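From: wada-teleop list member
To: demo-collection list
Subject: Re: [demo-collection] Sweater folds, hand-held pair vs. leader arms

> We've been doing shirts and towels on the leader-follower setup since
> February and have just been asked to add knitwear. Two questions for
> people who have done it with the hand-held grippers instead.
>
> 1. Is it worth switching over for this one task, or do we stay on the
> leader arms and accept that it's slow? Our operators need a bit over
> two minutes for a shirt by remote control, and the first sweaters are
> taking twice that.
>
> 2. If we do switch, how do you write the instructions? Ours are all
> written around the arms ("move to home", "wait for the light") and
> they don't carry over at all.
>
> We are on the Hikon followers, standard table, fixed camera overhead
> plus the wrist cameras. Any numbers welcome, even bad ones.

Hi,

We went through this at Wurnberg last winter, so I'll answer in order and then paste our sheet, with the lab-specific parts taken out.

On question 1: yes, I would switch for knitwear. We ran the same sweater both ways before deciding. By remote control the operators kept losing the edge of the fabric. With a shirt you can see a corner and go to it, but a sweater edge rolls, and through the camera view it's hard to tell whether you have one layer or two between the fingers. They would close, lift, find both layers had come up, put it down and start over. With a gripper in each hand you feel the drag as you pull, and you look straight at the cloth instead of at a monitor. Our fold time dropped to something the schedule could live with.

What you give up is the guarantee that the robot can do what the person did. On leader arms, if the arm can't reach, the demonstration doesn't happen. With hand-helds a person will lean, twist a wrist past anything the follower can manage, or carry the sweater half a meter to the side without noticing. We check every episode against the arm's reach before it goes in the training set. Out of the first 2000 episodes we threw away 560. Most of those were wrist angle, and most of the wrist angle came from the sleeve step. After we rewrote the sleeve step the losses got much smaller, so please don't take that as the number to plan on.

You also lose the fixed overhead camera, or at least we did. Everything we record now comes from the cameras on the grippers. That means the garment has to stay in view of at least one of them through the whole fold, and this has to be taught. People who learned on the leader arms are the slowest to pick it up. They are used to a view that doesn't move when they do.

On force: check it before you start. A person squeezing a trigger can hold a thick rib much tighter than the follower's fingers will. Enovden knits, the heavy ones we bought for the first batch, slipped out of the robot's fingers on replay every time. We dropped them and went to lighter garments. If you have to have heavy ones, look at the finger pads first and the data second.

On question 2, we threw the old instructions out and wrote new ones for someone who has never seen the robot. They talk about the cloth and the hands and leave the arm out almost completely. Reach limits are given as habits ("keep your elbows in") and not as angles. The sheet as it stands:

SWEATER FOLD, TWO HAND-HELDS, ON A BED OR LARGE TABLE

1. Before you start

Charge both grippers. Wipe the camera lenses with the dry cloth. Open and close each gripper fully five times and watch that the fingers move freely. If one sticks, swap the unit and write its number in the log.

2. Starting position

Put the sweater down front side up, neckline away from you. It doesn't have to be neat. Vary it a little between episodes: turned slightly left, turned slightly right, one sleeve bent under. Don't set up the same start more than twice in a row.

Stand at the edge with both grippers over the surface and the fingers open. Start the recording and hold still for a slow count of two.

3. Smoothing

Use the outside of the closed fingers to flatten the body, from the middle toward the sides. Two or three strokes are enough. Don't press hard enough to drag the sweater across the sheet. If the sheet itself bunches up, stop the episode, straighten it and begin again.

4. Finding an edge

Come in low, with the fingers nearly flat to the surface, one above the fabric and one below. Slide in about a finger's width and close. Lift a little and look. If you have the sheet as well as the sweater, open, back out and try again in the same episode. These retries are useful to us, so leave them in.

While one hand is looking for the edge, the other stays near the garment with its camera on it. Don't let the resting hand drop to your side.
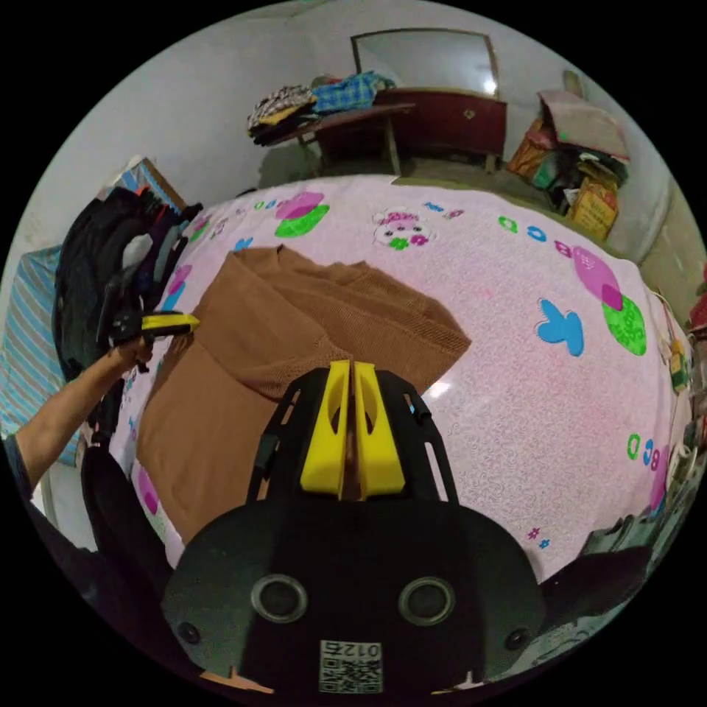
5. Sleeves

Take the cuff, not the elbow. Carry the sleeve across the body in one low arc and set it down flat. Keep your wrist straight and move from the shoulder. If you feel yourself turning your palm up, open the gripper, let go and take the cuff again from the other side. Both sleeves are done before anything else is folded.

6. Body

Take the bottom hem with both grippers, a hand's width in from each side. Lift just clear of the surface and bring the hem up to the base of the neckline. Lower it, open both grippers at the same time and back straight out. Pulling out at an angle catches the knit and undoes the fold.

7. End of episode

Bring both grippers back over the folded sweater with the fingers open and hold still for another slow count of two. Stop the recording. Mark it good, retry or bad. A crooked fold is still good if all the steps were done in order. Bad is for a dropped gripper, a blocked lens or a skipped step.

Shake the sweater out completely before the next one.

End of the sheet.

A few things that aren't on it but probably should be.

Patterned bedding. We avoided it at first and then decided that was a mistake, as the policy trained on plain sheets did poorly on anything with a print. We now change the bedding every session and take whatever people have. The same goes for the room. We don't ask anyone to clear it, only the area where the garment lies.

Dark sweaters. Brown is fine. Black is hard for the gripper cameras in evening light, and the tracking gets worse too when most of the view is one dark surface. Turn the ceiling light on and don't fold with a window behind the garment.

Tiredness. The grippers are heavier than they look after the first half hour, and the first thing to go is the hold at the start and end. We cap a sitting at 45 minutes and take a proper break. If your operators are used to sitting down at the leader arms, expect complaints about standing.

Mixing the two kinds of data. We kept our remote control shirts and added the hand-held sweaters on top. It trained without trouble once we cut the pauses out of the remote control episodes. Before that the robot would stop over the garment and wait, copying the operators checking their monitor. I would do the trimming before anything else, whatever you decide about the knitwear.

One question back. Has anyone on the list tried cardigans with the buttons open? We have a batch waiting and the two front panels slide apart every time the hem comes up. I'm tempted to button them all and leave it at that, but the people who asked for the task want them open.

I can send the reach check script if it's any use. It's written for our follower, so you would have to put in your own joint limits for the Hikon.

Regards,
Wurnberg data collection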